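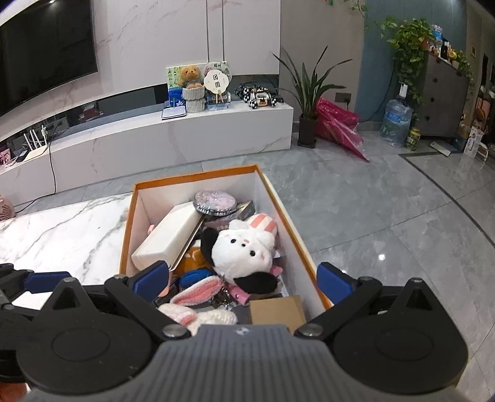

Must every moth be a find?

A neighbour two doors down put a photo of a moth on the Pellerham nature page in May and within the hour it had been called rare, very rare and possibly new to the county. It was a peppered moth. I have one on the bathroom window most summers.

I like the page. I post on it myself. But I have grown wary of how we talk about small creatures since we all began carrying a decent lens in our pockets. A thing well photographed is now taken to be a thing worth knowing, and I doubt the two have much to do with each other.

Take close-ups. The Winstead camera club gave its wildlife prize this year to a hoverfly's eye, every facet sharp. Lovely work. There was no plant in it, no weather, no clue as to what the fly was up to. I asked three people at the show which hoverfly it was and got three shrugs, one of them from a judge. The caption said "Jewel".

Then there are the apps. I tried Salazar for a month. It told me a crane fly in my porch was a mosquito, then changed its mind when I cropped out the doormat. I am told the paid version is better, and perhaps it is. What bothers me is how quickly I stopped looking at the insect and began looking at the percentage next to the name.

People will say that all this brings in records, and that records help. Some do. The Zultholm meadow count took in 3000 pictures last year, and I would love to know how many came with a date and a proper place. When I went through the first 6 pages of the gallery, most had neither – just a flower, a bee and a heart.

I'm not asking anyone to put the camera away. I would ask for the duller shots to go up too: the leaf it was sitting on, the whole hedge, the same bush again 2 weeks later with nothing on it. A blurred beetle on a named plant tells me more than a perfect one on a black background.

As for the peppered moth, the post is still up, and the last time I looked it was still rare.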